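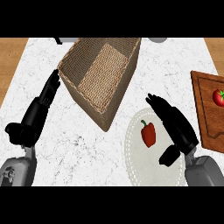
シミュレータの画面。両手とも何も持っていない。パプリカは右手のそば。

9月の実習日誌。朝9時前に演習室に着いて、共用のワークステーションを立ち上げた。昨夜のうちに回しておくはずだった計算が途中で止まっていて、ログの最後はディスク容量の警告だった。古い動画を消して空きを作り、最初からやり直し。午前中の半分はこれで終わった。次からは寝る前に空き容量を見る。

うちの班の課題は、両腕のロボットで台の上の野菜をカゴに入れること。班のプロジェクト名はTranaで、名前は春に決めた。由来は班員が地図で見つけた地名らしいが、詳しくは聞いていない。シミュレータは授業指定のNaksideを使っている。実機には触らない課題なので、成績はすべて画面の中の動作で決まる。実機のほうがよかったという声も班の中にはある。自分はどちらでもいい。壊しても怒られないし、リセットはキーひとつで済む。

カゴは編んだ大きなやつで、台の奥のほうに置いてある。パプリカは手前の白っぽい丸いものに載っていて、右のまな板にはトマトがある。最初の課題ではパプリカだけを扱う。トマトは後半の課題に出てくるので、今のところ触らないし、ぶつけたら減点になる。台は白い大理石模様。春の練習用の台は灰色一色だったから、見た目の情報が増えたぶん学習にも時間がかかるようになった。

今日の予定は、遠隔操作で手本を集めることと、その手本で学習させた動作を一度評価すること。手本は班全体で200を超える本数を出すのが提出条件になっている。昨日までの分を表計算に入れて確認した。そのうち使えないものがけっこうある。手がパプリカに触れる前に記録ボタンを止めてしまったもの、つかんだまま腕が止まって動かなくなったもの、保存の名前が重なって上書きされたもの。名前の重複は完全にこちらの不注意で、保存用のスクリプトに時刻を付けるように直した。直すのに5分もかからなかった。もっと早くやればよかった。

操作は手袋型の入力装置でやる。Brukentのもので、学科の備品。指の曲げは素直に取れるが、親指だけ癖がある。自分の親指を内側に入れているつもりでも、画面の黒い手の親指は外に残る。校正をやり直すと少しましになり、30分ほど続けるとまたずれてくる。休憩のたびに校正するという決まりを班で作った。守っているのは自分と、もう一人くらいだと思う。

午前の後半に22本とった。途中で気づいたことを書いておく。

手首の向きを先に決めてから近づくほうがいい。近づきながら手首を回すと、指先が丸いののふちに引っかかる。一度引っかかると、シミュレータの中で丸いのがずるずる滑って、パプリカも一緒に動く。こうなったら止めてやり直し。

ヘタの側からつかもうとしない。画面では持ちやすそうに見えるが、ヘタのところの当たり判定が小さく、指が空を切る。横から包むように持って、上に指をかぶせ、親指を下から入れる。この形がいちばん落ちない。

急がない。手本が短すぎると学習した動作も急いで、結局失敗する。これは先輩の報告書にも書いてあったのに、自分でやるまで本気にしていなかった。

昼は学食。カレーが売り切れで、うどんにした。食べながら班で左手の扱いを話し合った。今の課題は右手だけでもできる。左手はカゴの脇で待たせておけばいい。ただ、後半の課題ではカゴを押さえる動作が入るかもしれないという話があり、左手も最初から記録に含めておくべきだという意見が出た。自分は反対した。動かない左手の記録をいくら集めても、押さえる動作の手本にはならない。結局、記録には含めるが学習の入力には使わない、という中間の案に落ち着いた。容量は食う。朝の警告のこともあるので、外付けのディスクを借りる申請を出すことにした。申請書は自分が書く係になった。

午後は評価から始めた。午前にとった分を足して学習をかけ直したもので、初期位置を少しずつ変えながら51回試す。昨年の班がこの回数でやっていたので、比べられるように合わせてある。先に回数を減らして様子を見ようという案もあったが、どうせあとで全部やるのだから最初から通しで回した。 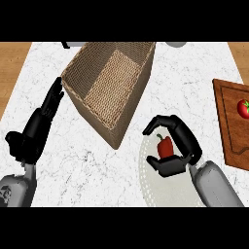

右手でパプリカを握ったところ。左手はカゴの横で開いたまま。

評価のあいだは画面を見ているだけなので、つかみ方のメモを取った。うまくいくときは、親指が下側に回って、ほかの指が上からかぶさるCの字の形になる。手本で意識していた形がそのまま出ていて、これは少しうれしかった。逆に失敗するときは、指が閉じ始めるのが早い。パプリカに届く前に閉じてしまい、閉じた指の背で押す。押されたパプリカは向こうへ転がって、そのあと腕が追いかけるような動きをするが、追いつかない。転がったあとの手本を一本もとっていないのだから、当然といえば当然である。

班で少しもめたのは成功の数え方だった。カゴのふちに当たってから中に落ちた場合をどうするか。課題の文には「カゴの中に入っていること」としか書かれていない。ふちに当てても入れば成功だという班員と、実機だったらカゴが動くから失敗だという班員がいて、なかなか決まらなかった。昨年の報告書を開いたら、ふちに当たったものは別の欄に書いてあった。うちもそれに合わせ、欄をひとつ増やした。集計は明日まとめる。今日の感触としては、つかむところまでは先週よりよくなっていて、運ぶところは変わらない。

運ぶ途中の問題は、腕を上げる高さが足りないこと。カゴの壁は見た目より高く、手に持ったパプリカの下側が当たる。手本を見返したら、自分の操作も低かった。操作しているときは画面を斜め上から見ているので、壁の高さがつかみにくい。視点を横に切り替えて確認すると、ぎりぎりのところを通っているのがはっきりわかる。手本をとるときに横の視点も小窓で出しておけばよかった。設定の場所を探して、表示の項目に見つけた。明日からは出す。

3時過ぎに先生が見に来た。評価の画面をしばらく見て、質問をふたつされた。初期位置の変え方をどう決めたのかと、照明は変えているのか。初期位置のほうは答えられた。照明は変えていない。変えないと画面の明るさに頼った学習になりやすいので、少しでいいから振っておくように言われた。パプリカがつやのある赤で、光の当たり方で見え方が変わるというのは確かにそのとおりだと思う。照明を振ると手本の再生からやり直しになり、計算時間が増える。班の中ではあまり歓迎されなかったが、やることにした。

そのあと、報告書の下書きに手をつけた。章立ては、課題、環境、手本の集め方、学習、評価、考察。環境の章に使う図を何枚か保存した。保存した画面は上下に黒い帯が入る。縦横比の設定のせいで、切り取れば済むが、位置の計算に使う画像と見た目がずれるのもややこしいから、そのまま貼ることにした。図の説明文は短くする。昨年の報告書は図の下に長い文章がついていて読みにくかった。

参考文献も整理した。Ljungbergの演習テキストの、把持の章を引用する予定で、図書室から借りたものが手元にある。返却期限が近い。接触の摩擦を扱ったところが難しく、式を追うのに時間がかかっている。今日は途中まで読んで、摩擦の値を変えたときにどうなるかを自分で試した。値を下げるとパプリカが指の間から抜ける。上げすぎると、今度は指を開いても張り付いたようになって、カゴの上で落ちてくれない。初期値のままでいいという結論になった。提出用の環境では値を変えてはいけないので、どのみち練習にしかならない。それでも試した結果は考察に少し書けると思う。

夕方、手本をもう少しとろうとしたら、手袋の充電が切れた。充電台に置いてあったのに、差し込みが浅かったらしい。予備はほかの班が使用中。あきらめて、午前の記録の選別をした。一本ずつ再生して、使う、使わない、迷う、の印をつける。迷うに入れたものは明日ほかの班員に見てもらう。自分の操作だと甘くなりがちで、先週も自分が「使う」にしたものがあとから外された。

選別しながら思ったのは、自分の操作にはつかむ前に必ず一度止まる癖があること。手をパプリカの手前に持っていって、指をそろえて、そこで少し止まってから握っている。本人は止まっているつもりがない。この間が学習に入ると、動作もそこで止まるようになる。実際、評価の中にも手前で止まったまま時間切れになったものがあった。原因がこれだけかはわからない。止まっている区間を自動で短くする処理を入れるか、手本をとり直すか。とり直すほうが確実だが、手袋の取り合いになる。まず処理のほうを試す。

7時に学習を仕掛けて演習室を出た。空き容量は確認済み。照明を振る設定も入れた。朝には終わっている見込み。

明日やること。
評価の集計。ふちに当たったものの欄を忘れない。
横の視点を小窓で出して手本をとる。腕を高めに上げる。
外付けディスクの申請書を出す。用紙は事務室の棚。
手袋の充電。差し込みを最後まで押す。
テキストの返却期限を延ばせるか図書室で聞く。

帰りにスーパーに寄ったらパプリカが安かったので買った。夕飯は肉と炒めて、残りは冷蔵庫に入れた。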